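4. The tray and the basket on the table

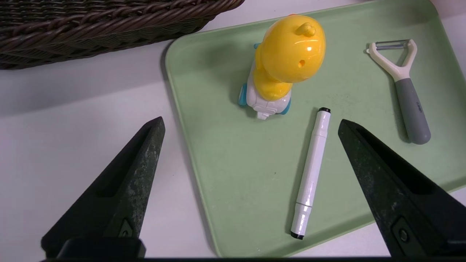
4.1 What people keep together

Figure 4. A light green tray with a toy, a peeler and a marker in it, and a dark brown woven basket beside it on a white tabletop.

Much has been written about drawers and cupboards, and rather less about the humble open tray, which we came to feel rather fond of over the course of this study. Of the 102 households that kept the Rurkeck diary for us, a good many wrote of having one somewhere near the kitchen table, and their lists of what had settled in it make lovely reading. Figure 4 has the sort of company we mean: a peeler, a marker and a glossy plastic toy, a yellow duck-like figure on a small white vehicle, all sharing one green floor. None of the three would be stored with the others in a shop, or in any of the tidy schemes set out in the Storis handbook, and yet mixtures of this kind came up again and again in the diaries.

Kovačević calls these "resting places", and we have kept the term, though we use it a little more loosely. A tray has a low rim and hides nothing, so whatever is put down in it stays in sight of everyone who passes (the toy in Figure 4 even leans its big round head a little way over the edge). A basket with woven sides asks more of its owner, who must come and look over the rim. Where a household had both, we asked at the 6 o'clock clear-up which of the two things went into first, and for nine households the answer changed between the two visits, usually when a child had started school or a table had been moved.

We did wonder whether marks on a tray might tell us how heavily it was used. The one in Figure 4 has small dark specks and scuffs between the toy and the peeler, but faint marks of that sort were too hard to compare from one tray to the next, and we left them out of the Ekiso scoring described in Section 5.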